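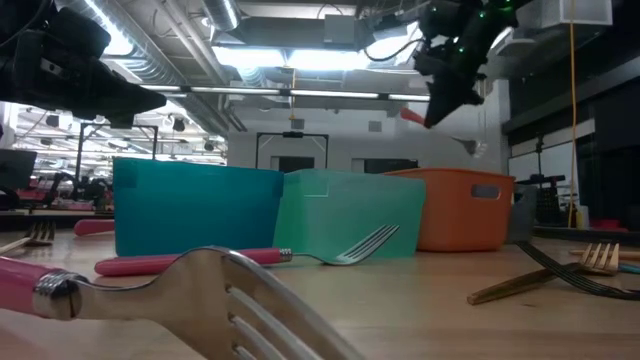
Sheet Metal Bending, Handout 4: Bend Allowance and Springback

Forough Mousavi
7 April 2024
Reading time: 3 minutes

In the last handout we looked at the press brake and its parts. Now we come to the question which most beginners ask in the workshop: why is my bracket too long, when I have cut the blank exactly as the drawing says?

1. Why the flat length is different

When a sheet is bent, the outer side is stretched and the inner side is pressed together. Somewhere between them there is a layer which keeps its length. We call it the neutral line. In a flat sheet it lies in the middle of the thickness, but in a bend it moves a little towards the inside. The position is given by the K-factor, which is the distance from the inner face to the neutral line, divided by the thickness.

Bend allowance is the length of the neutral line inside the bend:

BA = (π / 180) × A × (R + K × T)

A is the bend angle in degrees, R the inside radius and T the thickness. Please be careful with A. It is the angle through which the sheet is turned — not always the angle you read on the finished part.

2. Worked case

The Ellik bracket has two straight parts of 80 mm and 200 mm, measured up to where the bend begins. The thickness is 2 mm, the inside radius 6 mm, the bend 90 degrees. We take K = 0.4.

BA = 1.571 × (6 + 0.8) = 10.7 mm

Flat length = 80 + 200 + 10.7 = 290.7 mm

If you add the outside dimensions instead, you get 296 mm, and the part comes out too long by more than 5 mm.

3. Springback

After the punch goes up, the metal opens again by a small angle. A harder material opens more, and so does a large radius compared with the thickness. For this reason we bend slightly too far. The correct amount must be found with a test piece from the same sheet, also when the table in the Fülöp workbook (page 181) gives a value. The table is only a starting point.

Grain direction also has an influence. A bend across the rolling direction is less likely to crack than a bend along it. Mark the direction on your blank before cutting — afterwards it can be difficult to see.

4. To prepare for the workshop

Calculate the flat length of the same bracket with an inside radius of 3 mm, leaving the straight parts as they are. Bring the calculation on paper. Hélène Melnyk will check it before you go to the machine.

Related handouts
Handout 2: Reading a Bending Drawing
Handout 3: Parts of the Press Brake
Handout 5: Choosing the Die Opening
Notes from the Sorberg workshop visit, October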